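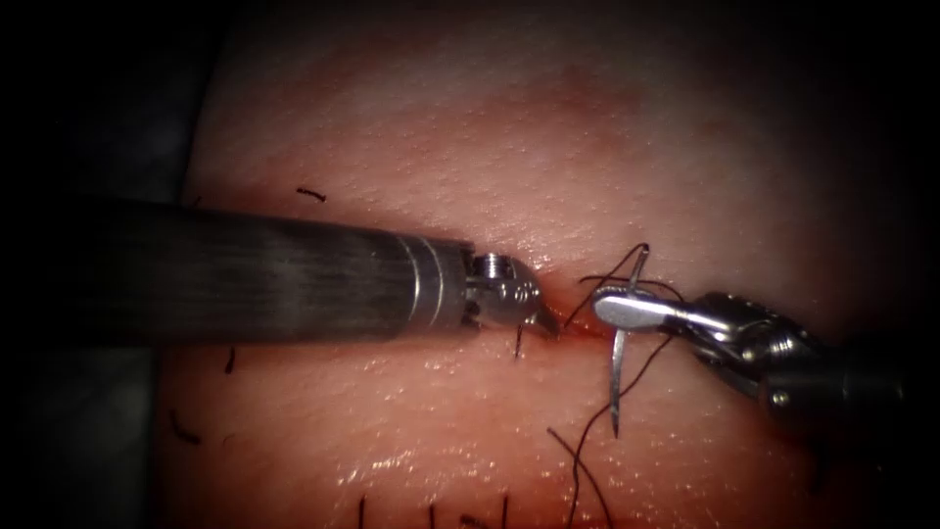 細い切り口。縁は合わさり、中ほどがわずかに開いている。

布の裂け目をどう閉じるか
繕いの講座・夏の回 話し手用メモ

最初に携帯電話のお願い。途中の休憩は一回。質問は最後にまとめて受けるが、針や糸の名前が聞き取れなかったときはその場で手を挙げてもらう。

自己紹介は短く。帆布と椅子張りの修理を仕事にしていること。ゴーンリー（Gornley）の工房で見習いをして、今も夏の間は手伝いに行っていること。工房の建物の話はしない。前回それで長くなった。

今日の話は繕いの入口のところ。布が破れたとき、何を見て、どの縫い方を選ぶか。飾りとして見せる繕いには触れない。刺し子も今回は外す。

一、切れた布と裂けた布

切れた布は糸の断面がそろっている。刃物や釘の先、ガラスの角でできることが多い。縁と縁を寄せればほぼ元の位置に戻る。

裂けた布は織り糸が一本ずつ違うところで切れていて、縁に長さの違う糸が出ている。寄せても元の幅にならない。引っ張られて伸びた部分があり、目も斜めにゆがんでいる。ここで見本の帆布を回す。触ってもらう。前の列から後ろへ、戻りは通路側から。

初心者はけばを先に切りそろえてしまう。切らないこと。出ている糸は縫うときの手がかりになる。はさみを出すのは全部縫い終わってから。

経糸の方向に裂けたのか、緯糸の方向か、斜めか。斜めがいちばん難しい。バイアスに伸びるので、縫っている途中で片側だけが余ってくる。待ち針ではなくしつけで仮止めする。しつけの糸は本縫いと色を変える。

工房の修理台帳の話。昨シーズンに受けた帆布の修理は109件。そのうち斜めの裂けが22件だった。数は少ないのに、かかった時間はこちらのほうが長い。台帳をつけているのはシャフラ・ヌーリ（Shahla Nouri）さんで、受け取りの段階で裂けの向きを矢印で描いておく。この矢印が後で役に立つ。矢印の見本を板書する。
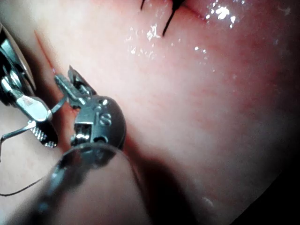 仮止めが済んだら、縁からどのくらい離れたところに針を入れるかを決める。織りの詰まった帆布なら縁の近くでよい。目の粗い麻はもっと離す。近すぎると、力がかかったときに糸が織り目をすり抜けて、縫い目の列ごと外へ抜ける。修理した場所がまた破れたと持ち込まれる品は、だいたいこの抜け方をしている。

見分け方。縫い糸が切れずにきれいに残っていて、布のほうに穴の列があれば、縁に近すぎた。縫い糸が途中で切れていれば、糸が弱いか、こすれている。二つは直し方が違う。前のほうは当て布をして、離れた位置から縫い直す。後のほうは糸を替える。

間隔の話もここで。細かく縫えば丈夫になると思われているが、帆布では針穴が並びすぎると切り取り線と同じになる。ミシン目の入った切符を見せる。切符は手元の封筒の中。

二、針

ここで水を飲む。道具箱を開けて、針を布の上に並べる。

まっすぐな針は、布の裏に手が回るときに使う。帆針は先が三角になっていて、厚い布を押し分けて通る。普段着の繕いには使わない。薄い布に使うと穴が大きく残る。

針の太さは糸に合わせて選ぶ。針が細すぎると、通すたびに糸が穴の縁でこすれて、最後の数目で毛羽立つ。太すぎると穴がふさがらない。迷ったら端切れで試す。見習いのころ、イングヴァルソン（Ingvarsson）の帆布店から来る端切れを袋でもらって、それで練習した。あの店の端切れは折り目が強くて縫いにくかったが、練習にはそれでよかった。

指ぬきについて質問が出ると思う。革の掌当ては帆布用で、家庭の繕いには普通の指ぬきで足りる。サイズは緩いより少しきついほうがいい。

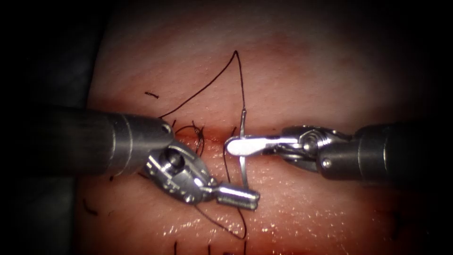

裏に手が入らないものは、椅子の座面、ソファの背、靴の内側、詰め物をした鞄の底など、思ったより多い。表からしか針を扱えないので、入れた針先を同じ側へ戻してやる必要がある。まっすぐな針で無理にすくうと、布が持ち上がってしわになり、張り地の目がずれる。スライドの銀色の針のように弧を描いた針なら、手首を回す動きに合わせて先が表に戻ってくる。椅子張りの曲がり針も考え方は同じで、押すより回すつもりで動かす。道具箱の曲がり針を一本出して、座布団の角でやってみせる。照明を手元に向けてもらうこと。

曲がり針の弧は、布の厚さより少し深く入るくらいのものを選ぶ。浅い弧の針で厚い張り地を縫うと、途中で先が詰め物の中に隠れて出てこない。そうなったら戻す。指で探らない。

マグディ・エル・ハティーブ（Magdy El Khatib）さんの椅子の修理の話を入れる。30年以上、食堂の椅子を直してきた人で、古い針を研いで使い続けている。研いだ針は少し短くなるので、薄い張り地用に回していく。本人から、話してよいと言われている。針をしまう缶の中に油を染ませたフェルトを敷いているのもこの人のやり方。

休憩。お茶は廊下。針は必ず布に刺して蓋をしてから席を立つ。

三、糸

再開したら、まず席に針が落ちていないか見てもらう。

糸は、布より少し弱いものを選ぶ。布より強い糸で縫うと、次に力がかかったときに負けるのは布のほうになる。糸が切れるだけなら縫い直しで済む。帆の修理では例外もあるが、今日は例外の話はしない。

麻糸は蝋を引く。蝋の塊に糸を一度か二度通し、指で挟んで温めながらしごく。引きすぎると埃を拾って、白い布では縫い目だけ黒ずむ。木綿は縮むので、洗う品に使うなら先に水に通して干しておく。ポリエステルは縮まないし丈夫だが、結び目が滑る。

使っている糸はグラニッツ（Granitz）の麻糸と、スコルツカ（Skoltska）という巻きの木綿。50メートル巻きを買っている。大巻きは家庭では使い切る前に日に焼ける。どちらも店で聞かれたら名前を答える程度にして、宣伝にならないようにする。

糸を長く取りすぎない。肘から指先までの倍くらい。長いと絡むし、布を通る回数が増えて痩せる。

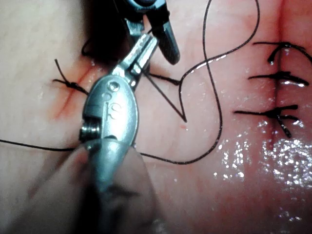
糸の色は、仕上げと練習で分けて考える。仕上げでは布になじむ色を選び、迷ったら少し暗いほうを取る。明るい糸は縫い目が浮く。練習では逆に、はっきり目立つ色がいい。スライドでも、桃色がかった面に黒い糸の縫い目がついていて、糸がどこを通っているか後ろの席からでも追えると思う。家で練習するなら、生成りの端切れに黒か紺の糸。縫い終わったら一晩置いて、翌朝の明るいところで見る。間隔が乱れ始めた場所がたいてい見つかる。そこから先を縫い直す。全部ほどく必要はない。

結び目の位置。裂け目の真上に結び目を置かない。裂けの端より少し先まで縫い進めて、傷んでいない布の上で止める。端の一目手前から始める人が多いが、裂けは端から先へ伸びていくので、始まりも終わりも余分に取る。

止め方は二種類だけ教える。同じ場所を小さく返して縫い目の下にくぐらせる方法と、普通の玉止め。肌に当たるものは前のほう。鞄や幕は玉止めでかまわない。糸端は短くしすぎない。ポリエステルは特に長めに残す。

引き加減。縁と縁が触れたところで手を止める。もっと引くと縁が重なって畝になり、その畝が真っ先にすり切れる。力の強い人ほど気をつける。見本二枚（引きすぎたものと、ちょうどのもの）を並べて回す。裏も見てもらう。

四、実習

机ごとに帆布の切れ端、針、麻糸、蝋を配る。切れ端には前もって短い裂けを入れてある。

手順を板書。
向きを見る。
しつけで仮止め。
端の先から縫い始める。
縁が触れるところまで引く。
傷んでいない布の上で止める。
しつけを抜く。
けばを切る。

左利きの人には逆向きの見本を渡す。見本は青い袋の中。

早く終わった人には斜めの裂けの切れ端を渡す。終わらない人は持ち帰り。針は全員から返してもらい、針山に戻すところまで見る。

質問の時間。よく出るのは、アイロンはいつかけるか（縫い終わってから、裏側から、押さえるだけ）、接着芯で済ませてよいか（洗わない品ならよい）、ジーンズの膝はどうするか（次の回で扱う）。次回は当て布。持ち物は直したい品を一つと、似た厚さの布。

午後4時に部屋を空ける。机の下を磁石でひととおりさらってから鍵を返す。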